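Notes on Changing Solicitors Partway Through a Matter

21 Aug 2025
2 min read

Search this site
Search

Clients are entitled to change solicitors at any stage of a matter. The decision is often put off for longer than it should be, usually from a concern that the first firm will be offended or that the file will be lost.

The new firm ordinarily writes to the old one, enclosing a signed authority for release of the file. The client need not make the telephone call. In the Ritchie estate, the authority was signed in Plelham on a Monday and the file came across 12 days later, with 95 pages of correspondence in no particular order.
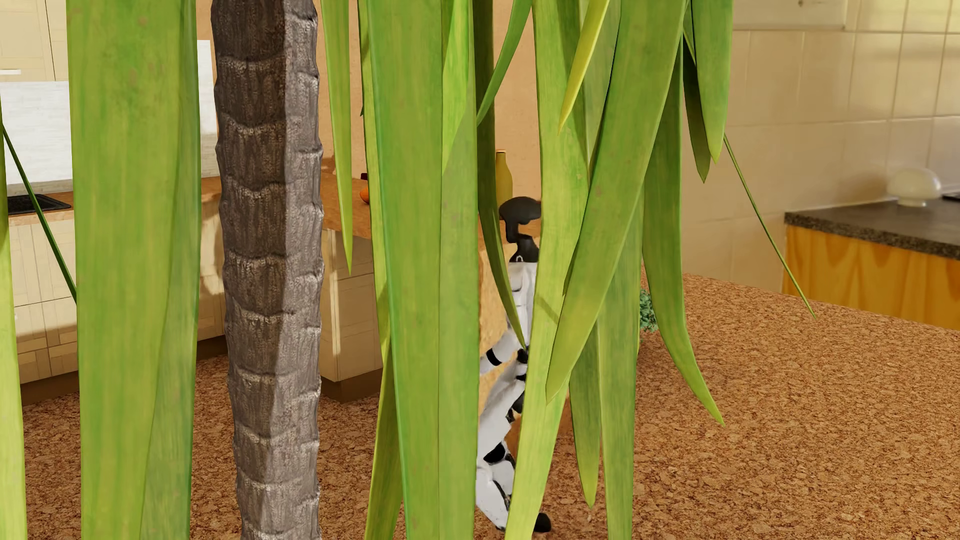
Unpaid fees are the usual sticking point. A firm may be able to hold the file until its account is settled or security is offered, and the client should ask for an itemised bill before agreeing to either. My colleague Savita Rajput recommends putting that request in writing — a short letter is sufficient — and keeping a copy.

Court dates do not move when a solicitor does. If a hearing is listed within eight weeks, the incoming firm should be told at the first meeting.

Alois Brunner has kindly agreed to write on costs agreements in October. Readers who have raised the Hurnis Street lease disputes will find those addressed separately.

Contact | Privacy | © Rimance Legal Notes | Back to top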